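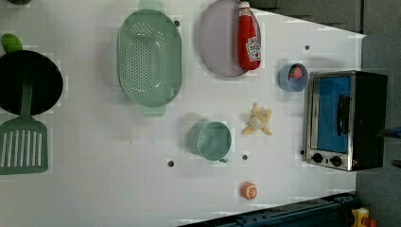
The Last Gate of Stendwood

Helmi Niskanen had played Stendwood since the first winter of the game, and she knew every stone of the castle by its number. Gate 16 was the only one she had never opened.

"It needs two players," said Minttu Kauppinen in her headset. "You were always too proud to ask."

"I was busy," said Helmi.

They stood in front of the gate with their lamps raised. Minttu's knight wore the red cloak from the August festival, and it moved in a wind that Helmi could not hear. On the other side waited Lodik, the iron king, who had beaten every guild on the server. The servers would close at midnight. There were 10 minutes left.

"Do you have the potions?" asked Minttu.

"I have 60 of them. I saved them for years."

"For what?"

Helmi thought about this. She had saved them for a harder fight, and after that for one still harder. Her chest in the town of Dotier was full of such things: arrows of silver, bread that never became old, a horn she had not blown even once.

"For now, I suppose," she said.

They put their hands on the gate together, and it opened slowly, with a sound like a ship. The hall was long and blue. Lodik sat on his throne and did not stand up. Helmi drank the first potion and ran.

It was not a beautiful fight. Minttu fell twice, and twice Helmi pulled her up by the cloak. The king threw his chains across the floor, and they jumped over them, too early or too late. Helmi heard her friend laughing in another city, so loudly that the microphone broke the sound into small pieces.

With 2 minutes left, Lodik went down on one knee. He had a line of speech that no player had ever read.

"Ásgeirsdóttir built this hall," he said. "Tell her I kept it."

"Who is that?" whispered Minttu.

"I think she made the level," said Helmi. "It must be her real name."

She did not strike again. She took the horn from her bag — it was lighter than she had expected — and blew it. Across the dark valley, from the walls and from the harbor, other horns began to answer. Minttu sat down on the steps beside the king, and Helmi sat down too, and they listened until the screen went gray.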